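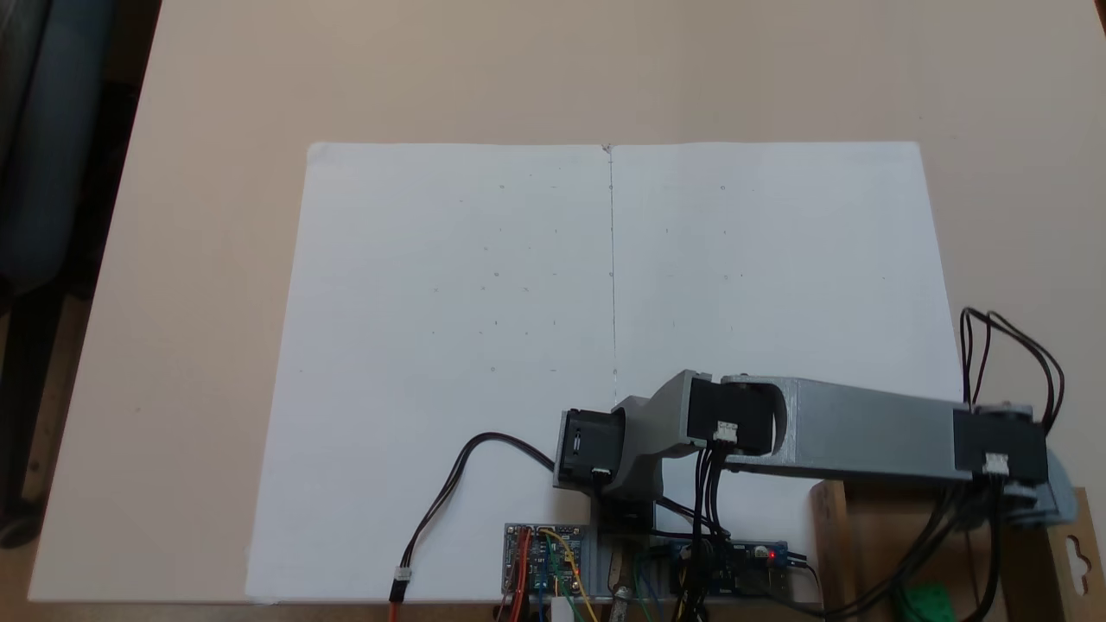 Rap fans treat the lyric sheet as proof. If a verse reads well on paper, it must be good, and if it doesn't, the rapper is lazy. I think that's wrong. Put two sheets of paper side by side, with a line where they meet and faint pencil marks on both halves, and you have about as much of the song as a lyric sheet gives you. The timing is missing, and so is the breath.

Usha Mudaliar played me a Pedel track last July that has 37 words in the whole second verse. Six of them are the same word. Written down it looks like a mistake. Through speakers he drags each one a little later behind the snare, and I played it again on the drive home.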